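Datasets > Small Objects > Turnia Word List > README

Turnia Word List, version 18

Turnia is a list of everyday words for small things that people keep at home: buttons, keys, coins, beads, pins, thread. It was collected by Zlatko Hoxha for the Stama dictionary project. The list has 707 entries. Of these, 408 have a short definition, and 290 have also a sentence of use.

The words come from letters, shop lists and notes which families gave us to read. We did not take words from printed dictionaries. If a word was written in several ways, we kept the most common spelling in the column "headword" and the others in "variants".
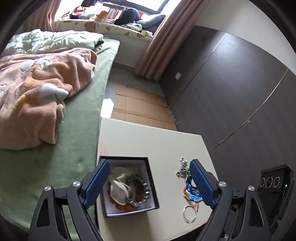

Definitions are written in plain English and should be understood without looking up a second entry. The hardest group was jewelry, where one word often covers several things. A bracelet of silver beads and a string of orange-brown beads can lie in the same box, and many of our writers call both of them simply "beads". In such cases we made one entry with two numbered senses - the material is never a part of the headword. The word "pouch" is under containers, also when it is made of cloth.

Files

words.csv - all entries, one per line
sources.csv - type of source for each entry, without family names
changes.txt - what is different from the earlier version

Known problems

The sewing words are much better covered than the tools. Some sentences in the Berisha letters were hard to read, and uncertain words have a question mark in the column "status". Please do not remove it when you make a copy.

Sorting was done with Estimwood, with the default settings. Corrections are collected until April and go into the next version.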